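Sorting the table, two bins at a time

I have a brown table that collects things. It isn't a dining table and it isn't a desk, so whatever comes into the house and has no place ends up on it. In January I started clearing it every Tuesday after supper, and I've kept it up long enough now to write down how I do it.

The method is two plastic bins. The pink one is shallow and takes cloth: napkins, dish towels, cleaning rags, the odd sock. The white one takes everything else that isn't cloth, and it gets sorted a second time afterward. I tried one bin for a while and only moved the pile from the table to the bin. I tried four and couldn't remember which was which.

The pink bin came from Gulton. The white one is older and I don't know where I got it. You can partly see through the plastic, and I like that, as I can tell from across the room if I've left something in it. 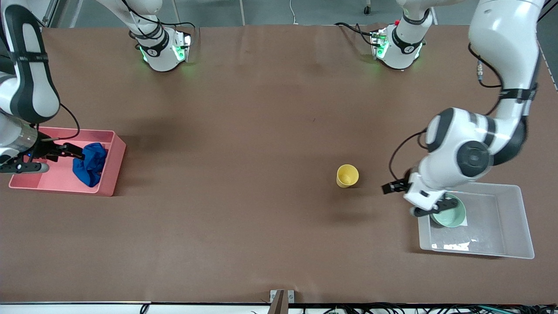 Blue cloth in the pink bin, bowl and wrapper in the white one. Yellow cup still to go.

The cloth goes first because it takes up the most space. I don't fold anything at this stage. Folding on the table is how I used to lose an hour, since I'd fold one thing, walk it to the closet and find something else to do in there. Now it goes in crumpled and the whole bin gets carried to the laundry at the end. The blue cloth has been through this routine more than anything else I own. I use it for drying the big pots and then put it down wherever I am.

Bowls and cups are next. The mint-green bowl is the one I use for keys, cereal and screws, depending on the week, so it's always out. I bought it at the church sale in Liltudby along with a bigger one that has since broken. It goes in the white bin, then to the sink, and by the following Tuesday it's back on the table.

Paper is slower. Most slips can be thrown out without reading them, but twice I've thrown out one I needed, so now they ride along in the white bin until I've looked at both sides. The clear plastic wrapping goes in the same bin and then out to the trash. Our pickup doesn't take that kind for recycling. I called and asked.

My neighbor Heiðrún Mikkelsen does something similar with her hall closet, only she writes everything down. Her list for the fall had 94 items on it, and 71 of them left the house. I'm not going to do a list. She did talk me into one rule of hers, though: if a thing has been in the bin 3 weeks in a row, it has to be given a real place or it has to go. That rule got rid of a stapler, a cracked tray and a bag of Mengal curtain hooks for curtains we don't have.

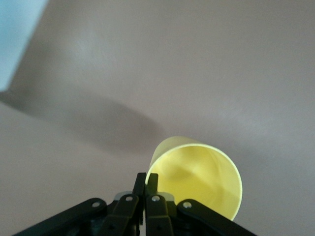
Last changed: Tuesday, 9:40 p.m.

The yellow cup is up for the same decision. Cups like that are light and they tip over if you bump the table, and they don't stack with the ones in the cabinet. I've used it for pencils, for paint water and for watering the small plant in the window. It holds enough for one plant. I'd say it stays through the spring, and if I haven't found it a shelf by then it can go in the box for the Cluder swap.

A few notes for anyone who wants to try this:

Put the bins at opposite ends and leave the middle of the table open. If they're side by side you start dropping things in whichever is closer.

Use a shallow bin for the cloth. A deep one hides what's at the bottom, and damp rags shouldn't sit.

Empty both bins the same night. I skipped this once before a trip and came home to a smell.

Wipe the table last. The brown top shows crumbs less than it shows streaks, so I use a barely damp rag and then a dry one. That rag goes in the pink bin too.

Next I want to do the drawer under the phone, which is worse than the table ever was. I opened it on Sunday and closed it again. I think it will need the white bin and a bag, and probably two evenings.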